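Storing apples so they last until spring

If you have ended up with more apples than you can eat, please don't let them go soft in a carrier bag by the back door! A bit of care on the day you put them away and you can still be making crumble in February. My neighbour Nisha Vishwakarma taught me this the first autumn we lived in Wernport, and I have done it her way ever since.

Start by sorting. Only perfect fruit should go into store, so anything with a bruise, a wormhole or a missing stalk goes straight to the kitchen. Keep the varieties apart too, as the early ones never last very long and will spoil their neighbours.

Wrap each apple in a square of newspaper – not too tightly, just a twist at the top – and set them in a single layer, stalks up. Slatted trays are lovely if you have them, but shallow boxes do nicely.

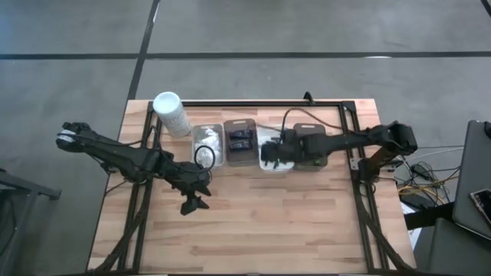 Small bins in a row on the workbench.

Now find somewhere cool, dark and a little damp. A shed or garage is usually better than the house, provided it stays free of frost and mice. Leave a gap between the trays so the air can move, and keep them well away from onions and paint tins.

Look them over every 8 days or so and take out any that are turning. Your nose will often find the bad one first!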